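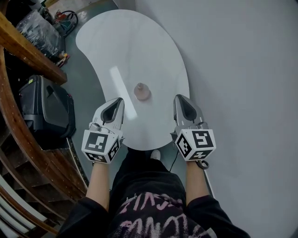 How to budget for a hand-held gripper setup

So you want to record two-handed tasks for teaching a robot, and you've been told you can have $3000. Good news - that can be a really fun number to plan with! We did it at Dolteo last December, and here's the order I'd do it in again.

Step 1. Write down the task before you look at any catalogue. One small object on a table is plenty to begin with. If both hands have work to do, budget for a pair of grippers. Our first sheet had one, and Rūta Koppel sent it straight back to me.

Step 2. List everything that hangs off the grippers. Marker cubes, cables, straps, mounting screws, spare fingertips. Get a price for each one, even the cheap stuff. Ours came to $167 and I'd written down zero.

Step 3. Sort out the table. You may already own one that will do! Stand at it with your arms out and check the height suits whoever will be recording (ours is tall, so we went up a size). Glossy white tops look smart, but they throw back light from overhead, so put a plain matte mat on the list.

Step 4. Plan the floor too. Cases, bagged parts and spare cables need somewhere to live, and if you're working near stairs you'll want them well clear of the top step. A shelf or a lidded bin goes under "furniture", and cable covers get their own line.

Step 5. Ask for 2 quotes on the grippers. We went to Potex and Osetti, and asked both for delivery time, the cost of a replacement housing and whether the cable was included. Put the answers side by side in a spreadsheet and colour in the gaps.

Step 6. Book 3 trial sessions before you spend the last of the money. Gediminas Mägi ran ours and came back with a wonderful list, mostly longer cables and softer wrist straps. Leave enough in the budget to buy what's on yours.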